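How to Read a Weekly Fuel Supply Notice and Plan Deliveries Around It

By Arne Tiedemann. Updated March 8, 2023
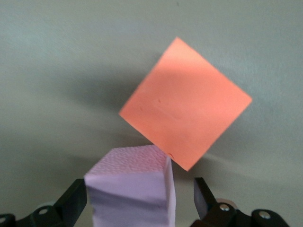
An orange foam square beside a lavender foam block.

These steps apply to small businesses that take diesel from the Belel depot and keep it in their own tank. You will need the current supply notice, your tank chart and your last 4 delivery tickets.

Step 1. Find the status line
The status line is at the top of the notice, under the depot name. It carries one of three words: Open, Allocated or Held. Open means orders are filled as placed. Allocated means each account is limited to a share of its past purchases. Held means no loading until a new notice is issued.

Step 2. Work out your daily use
Take the gallons delivered over the past year from your account statement and divide by 365. If your use is seasonal, work from the 4 tickets instead: add the gallons on the last three and divide by the number of days between the first ticket and the last. This assumes the tank is filled to the same level each time.

Step 3. Measure what you have
Dip the tank before the first draw of the day. Read the chart for your tank size and subtract the unusable fuel at the bottom. On a 2000 gallon Drelleck tank this figure is printed on the plate next to the fill cap.

Step 4. Calculate days on hand
Divide usable gallons by daily use and round down. Compare the result with the lead time on the notice. If days on hand is less than lead time plus two, order now.

Step 5. Place the order
Orders go through the Jendance dispatch desk, extension 3777. Give the account number, the product grade and the gallons requested. Under Allocated status, ask for the amount left in your share — a request over the limit is returned, and you lose your place in line.

Notes
The lead time is in working days. Notices issued before February used calendar days, so do not compare the two directly.

Accounts moved over from Bakalis keep their old purchase history. If your share looks wrong, send copies of the tickets to Gil-soo Yoo in accounts before the next notice is issued.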